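March 29, 2019
Hide glue, batch 12: gel strength and open time

Soaked the Ferkon granules overnight at 1 part glue to 1.8 parts water by weight. Distilled water this time. Batch 11 used tap water and had a faint cloudiness that I could not filter out. Granules fully swollen in the morning, no dry cores when cut with a knife.

Heated in the double jar to 60 C. The Magyar pot overshoots by four degrees on first warm-up, so the dial was set low and walked up. Surface skin removed twice. No ammonia smell. pH strip between 6 and 7, same as the last batch.

Viscosity by the cup method, 238 seconds to empty. Slower than I want for veneer, fine for rubbed joints. Added water by the spoonful until the string off the brush broke cleanly, then stopped. Did not re-time it. Should have.

Open time on maple offcuts, shop at 19 C, humidity not logged (the Brinilham meter needs a battery). Cold stock grabs in under a minute. Stock warmed on the radiator gives almost three. The difference is large enough that all future numbers need the stock temperature next to them or they mean nothing. The September figures have no stock temperature and I am striking them from the summary sheet.

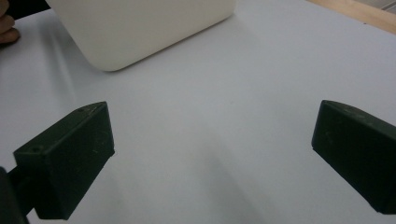 Urea additions next. Made up three jars at 5, 10 and 15 percent of dry glue weight. The 5 percent jar is hard to tell from the control. At 10 percent the gel is visibly softer at room temperature and the brush drags less. At 15 percent it stays liquid on the bench and takes far too long to tack — not usable without clamps, and at that point liquid glue from the can is less trouble.

Lap joints: 13 pieces glued, all on planed faces, clamped overnight in the Cletau press. Labels are in pencil on the end grain. Do not use marker again, it bled into the joint line on the last set and I could not tell squeeze-out from ink.

Open questions:
Does reheating a third time drop the strength, or is that only the pot running hot?
Is salt worth trying in place of urea?

To do: battery for the meter, re-time the thinned glue, break the joints once they have had a week. Leftover glue is in the fridge, second shelf, lid taped. Throw it out if it smells.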